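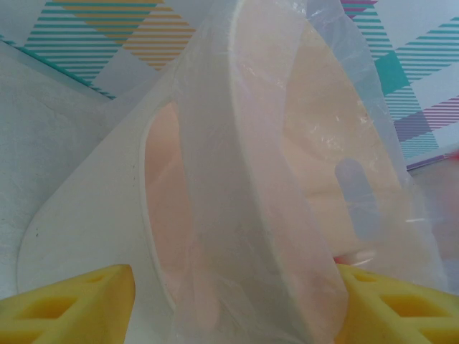

Pendholm list wrote:
> Are we still putting the big moulded pieces in clear bags before they go
> on the shelf? I did a run of them this morning and the bags are slow going.
> They slide about on the curved rims and I end up holding the thing shut
> with one hand while I look for the tape. If the bags are only there for
> dust I would sooner put a sheet over the whole shelf and be done with it.
> Also, which way up do they go in the cartons? The note on the wall says
> rim down but the last lot came back from Bratu rim up.

Yes, still bagging, please. Dust is part of it but the main trouble is rubbing. White plastic picks up grey marks from the cardboard and they don't come off with a cloth. We had a carton back in January with marks on nearly every piece, and those had been under a sheet for weeks before they were packed without bags.

On the slow part: don't tape them. Put the piece in with the open end of the bag at the bottom, fold the spare under and set it down on the fold. The weight keeps it closed. If a piece has an opening in the side, leave the bag loose over it. Pulled tight, the thin ones split there, and then you are doing it twice.

Two sizes of bag are on the bench at the moment. The Fekudel ones are 540 mm wide and fit the large shells with a bit to spare. The 464 mm ones are for the small covers only. You can get a large shell into one if you force it, but please don't — the seam goes as soon as somebody lifts it.

Rim up is now correct for the cartons. The wall note is old and I will take it down. Bratu changed to rim up when they moved to the taller box, and the dividers only line up that way. No more than 2 to a carton, with a sheet of card between them.

Stock of the wide bags stood at 567 when I did the shelves on 24 October 2022, so there is no need to save them. Torn ones go in the film bin by the door. Bags with a stuck label can't go in with the clean film, so peel the label off first or put the bag in general waste.

Still to sort out: Gidov want their pieces kept apart from the rest and I have not found a shelf deep enough. The bottom one would do if the spare dividers went somewhere else. If you have a view on where, reply to the list and not just to me.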